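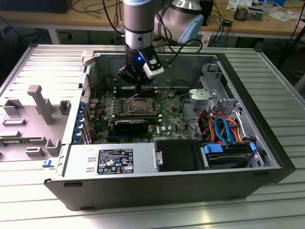 셀 2, 개방한 케이스 위의 암. CPU 소켓은 비어 있음. 파워는 아직 장착 상태.

3월, 작업 노트 / 분해 라인 셀 2

오전 8시 40분 시작. Husano 쪽에서 들어온 사무용 데스크톱 배치를 계속 처리하는 중. 이번 배치는 74대이고 기종이 섞여 있다. 케이스 개방과 측면 패널 분리는 여전히 사람이 한다. 나사 머리가 뭉개진 것이 자주 나와서 이 부분은 당분간 자동으로 넘기지 않기로 했다.

현재 작업 분담

사람: 입고 확인, 패널 분리, CPU 탈거, 케이블 정리, 최종 분류
암: 메모리, 확장 카드, 파란 손잡이가 달린 하드디스크
보류: 파워서플라이. 무게 때문에 그리퍼가 중간에 미끄러진 적이 있음. 수작업 유지.

메모리 슬롯 쪽 접근은 지난번보다 낫다. 접근 각도를 11도로 바꾼 뒤로 래치를 건드리는 일이 줄었다. 그래픽카드는 아직 문제. 고정 래치를 사람이 먼저 풀어 두지 않으면 암이 카드를 당기다가 힘 제한에 걸려 멈춘다. 오전에만 13번 멈췄고 대부분 이 경우였다. 나머지는 케이블이 손가락에 걸린 것. SATA 케이블이 고리 모양으로 올라와 있으면 특히 잘 걸린다. 암에 넘기기 전에 케이블을 옆으로 눕혀 둘 것.

Beat Steiner와 점심 전에 이야기한 내용. 예전에는 한 사람이 한 대를 처음부터 끝까지 맡았다. 지금은 앞 공정 두 명, 뒤 공정 한 명이고 중간을 암이 한다. Beat 말로는 손목은 확실히 덜 아픈데 일이 더 잘게 끊긴다고 한다. 암이 멈추면 앞 공정에서 일어나 가서 풀어 주고, 돌아오면 자기가 어디까지 했는지 다시 확인해야 한다. 나도 비슷하게 느낀다. 정지 알림을 누가 받을지 정해 두지 않아서 둘이 동시에 일어나는 일도 있었다.

임시로 정한 것: 정지 대응은 한 시간씩 교대. 대응 담당은 그 시간에 CPU 탈거를 하지 않는다. 소켓 핀을 보다가 급히 일어나면 사고가 난다. 이틀 해 보고 다시 정한다.

교육 문제도 있다. 새로 오는 사람은 하드디스크 빼는 법을 배울 기회가 거의 없다. 암이 점검에 들어가면 전부 손으로 해야 하는데, Juhl 기종 드라이브 베이는 처음 보면 어느 쪽을 눌러야 하는지 알기 어렵다. 한 달에 반나절은 셀을 끄고 수작업으로 돌리자고 Villads Ketilsson에게 제안했다. 처리량 때문에 바로 답은 못 준다고 함. Skusstead 쪽 작업장에서는 어떻게 하는지 물어봐 주기로 했다.

작업량 집계 방식도 바꿔야 한다. Clorka 집계 화면에는 대수가 암 기준으로만 올라간다. 패널 분리가 오래 걸린 기기나 정지 대응에 쓴 시간은 어디에도 안 남는다. 우선 종이에 적고 퇴근 전에 내가 옮겨 넣는다. 양식은 공구함 옆에 걸어 둠.

오후 2시 15분. 케이블을 미리 눕히고 카드 래치를 먼저 푸는 순서로 다시 돌림. 정지는 2번. 둘 다 메모리 쪽이고 슬롯 위치 인식이 어긋난 것으로 보인다. 로그는 저장해 두었고 아직 열어 보지 않았다.

남은 일
- 앞 공정 순서표에 카드 래치 항목 추가
- 분리한 패널 놓는 자리 정하기. 지금은 케이스 왼쪽에 그냥 두는데 암 동작 범위와 가깝다
- 그리퍼 손가락 패드 마모 확인, 예비품 주문 여부는 Villads에게
- 교대표 초안, Beat가 먼저 보고 의견 주기로 함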